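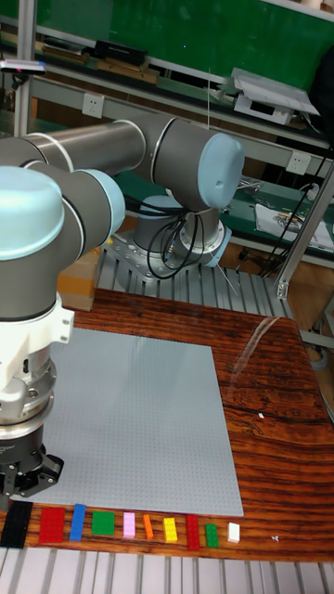
Slide 1: Robot arm at the table

Good evening. My name is Birthe Damgaard, and I will speak for 15 minutes on the back road from Jullstead to Pludirby. Please keep your questions for the end, I lose my place easily.

Slide 2: map. The paved road between the two towns is 119 kilometers. Ours is longer and it took us two days. We went in May, when the gate at Manalastas Ranch is open. Say again: the gate is closed in winter.

Start at the gas station in Jullstead. Fill the tank there, also if it looks full. Set the trip meter to zero at the station exit and follow my numbers, not the signs. Two of the signs point the wrong way.

Slide 3: first turn. At kilometer 5 there is a dirt road on the left with a cattle guard. We drove past it. My husband wanted to see where the next one went, and it went to a gravel pit — a very nice gravel pit, we had our coffee there.

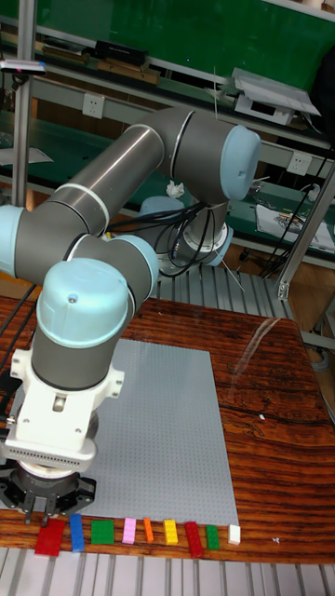 After the cattle guard the road climbs 400 meters to the ridge. It is narrow, and on the steep part I walked in front and moved stones. A normal car can do it when the ground is dry. After rain I would not try.

Slide 4: the ridge camp. Flat ground, no water, a strong wind from the west. Put the tent behind the big rocks. (Tell the story of the cooking pot here if there is time.)

Slide 5: Clirkari Creek. There is no bridge. Stop, get out and look at the water before you drive in. We waited until the next morning and had no trouble.

From the creek it is easy driving down to Pludirby. The bakery closes at two.

Paper maps are on the chair by the door. Please take one.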